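土曜の朝から失礼します。今週のニュースレター、本当は夏の音楽特番の話で始めるつもりで、半分くらい書いてありました。でも全部うしろに回します。「Nolham」が帰ってくるからです!

港町の小さな診療所を舞台にした、あの「Nolham」です。全303話、昼の再放送で育った方も、親の横で見ているうちに沼に落ちた方も、このニュースレターの読者にはかなりいらっしゃるはず。終了からほぼ16年、配信サービスのYipが新作の制作を正式に発表しました。
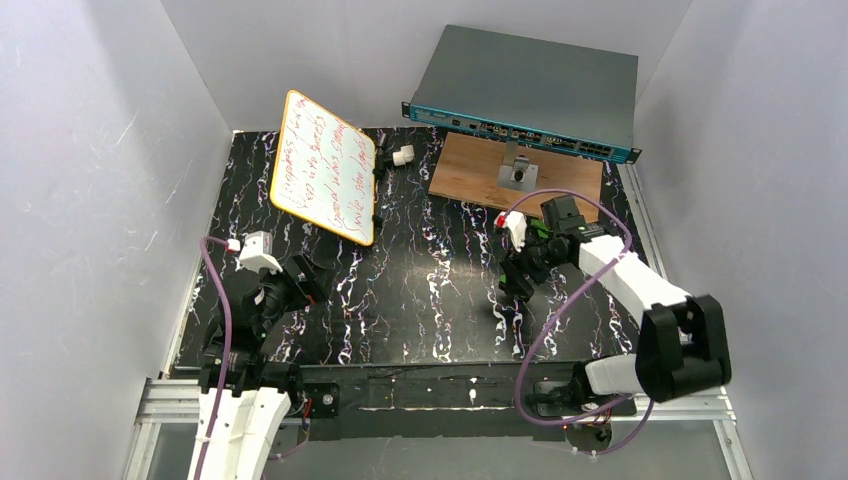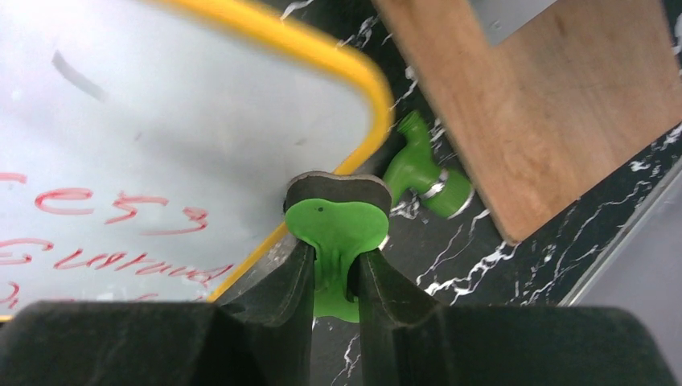 黄色系のふちの白いボードと、黒い大理石模様の台。

発表は夕方、Yipの公式アカウントに突然上がった短い動画でした。音は波だけ。診療所の引き戸が開いて、受付のベルが一回鳴って、ロゴが出ておしまい。役者さんは一人も映りません。それなのに、ベルの音だけで泣いた人が続出していて(わたしもです、電車の中でした)、コメント欄がもう同窓会みたいになっています。

わかっていることを整理しておきますね。

新作は全6話のミニシリーズ。制作は当時と同じTriston。配信開始は来年の予定で、撮影はすでに準備段階に入っているそうです。オリジナルの主要キャストからは5人が続投します。院長先生、看護師長、漁協の会長、双子の姉のほう、そして居酒屋の大将。この並びを見て「えっ、大将も!」と声が出た方、握手しましょう。大将役の方はここ数年舞台に専念されていて、映像のお仕事はほとんど受けていらっしゃらなかったんです。だからファンの間では、続編があるとしても大将だけは無理だろうね、というのが長いこと定説になっていました。それが発表と同時にご本人から「のれんは捨てずに取ってありました」というコメントが出まして、もう、うれしいやら、ずるいやら。

気になるのは双子の妹ですよね。わたしのところにも、発表直後から「妹は?」というメールがどっと届いています。公式のリストには名前がありません。ただTristonの発表文には「このほかの出演者については順次お知らせします」と一行あって、ここに望みをかけている人がとても多いです。最終話で島を出ていった妹が、船のデッキで振り返らなかったあの場面。あれを解決しないまま新作をやるわけがない、とわたしは信じています。何の根拠もありません。信じているだけです。

院長先生役の方は、昨年ひざを痛めて舞台を途中降板されたので、心配していた方も多かったと思います。今回のコメントではその件にも触れていて、階段の上り下りはもう問題なし、毎朝の散歩も再開したとのこと。「坂の多い町の話なので、坂の場面を減らさないでくださいと脚本の方にお願いしました」とおっしゃっていて、この負けん気の強さが完全に院長先生なんですよ。役と本人の区別がつかなくなってきました。

看護師長役の方は相変わらずで、コメントがたったの二文。「やります。白衣は自分で洗います」。以上です。初期のインタビュー集を持っている方ならおわかりでしょうが、白衣を自分で洗うというのは当時の現場での有名な逸話で、衣装部さんが何度止めても聞かなかったそうなんですね。ここに反応できるかどうかでファン歴がばれます。

それから、意外なところからの嬉しい知らせもありました。料理バラエティの「Tastico」が、6月の放送で「Nolham」特集を組みます。ゲストは漁協の会長と居酒屋の大将のお二人! 劇中に何度も出てきた、あのいかの煮つけを、スタジオで本当に作るそうです。わたし、あの煮つけは画面越しに何十回も見て、自己流でずっと再現を試みてきました。しょうがは入るのか入らないのか。大根は先に下ゆでするのか。劇中では「うちは母ちゃんのやり方だから」としか説明されなかったので、長年の謎が解けるかもしれません。予告で鍋のふたが少しだけ開くのですが、湯気で何も見えませんでした。意地悪!

「Tastico」はふだん、ゲストのトークが長くて料理がなかなか進まない番組ですが、今回はそれが大歓迎です。お二人が画面で並ぶのは本当に久しぶりですし、劇中ではずっと仲の悪い役でしたから、素のお二人がどんな距離感で話すのか、そこを見るだけでも録画の価値があります。容量を空けておいてください。わたしは旅番組を泣く泣く消しました。

少しだけ、不安の声にも触れておきます。昔の作品の復活にはがっかりさせられた経験がある、という感想もいただいていて、お気持ちはとてもよくわかります。わたしも学園ものの続編で一度心が折れました(どの作品かは書きません。先月号を読んだ方はご存じですね)。それでも今回、期待しているほうに大きく傾いているのは、話数が短いからなんです。もともと「Nolham」は大事件の起きるドラマではなくて、待合室の長椅子で誰かがぽつぽつ話し始めるのを、カメラがじっと待っている作品でした。あの静けさを、無理に引き延ばさずに一度だけ見せてもらえるなら、こんなに贅沢なことはありません。

音楽も当時のテーマ曲を新しく録音し直すと発表されています。冒頭のアコーディオンは残してほしい。どうか残してください。あれが聞こえてくると、宿題をやっていなかった夕方の気持ちまで一緒に戻ってくるんです。

旧作の配信についても質問をたくさんいただきました。現在Yipで見られるのは途中のシーズンからで、最初のほうはまだ入っていません。Yipによると、新作の開始までに全話をそろえる方向で作業中とのことです。これから初めて見るという方(うらやましい!)は、慌てて途中から入らずに、第一話を待つのもいいと思います。待てない方は、台風で診療所が停電する回からどうぞ。一話で完結していますし、会長と大将が初めて口をきく回でもあります。

読者のみなさんの思い出の回も、ぜひ送ってください。話数を覚えていなくても大丈夫、「犬が薬袋をくわえて逃げる回」くらいの書き方で通じます。次号でまとめてご紹介します。すでに届いている分では、停電の回と、看護師長が一日だけ寝込む回が競り合っていて、わたしの一押しの「灯台でおにぎりを食べる回」にはまだ一票も入っていません。みなさん、思い出してください。いい回ですよ。

後回しにした音楽特番の話は次号に載せます。出演者の変更があったので、書き直す時間ができてちょうどよかったです。

最近の記事
・「Tastico」春の拡大版、鍋を焦がした回の全記録
・Yipの今月の新着から、夜更かし向きの連続ドラマ
・Tristonの昼ドラを振り返る:主題歌編
・あの学園ドラマの続編を最後まで見た感想
・読者のお便り:はじめてサインをもらった日のこと
・「Nolham」ロケ地の港を歩く、坂道と食堂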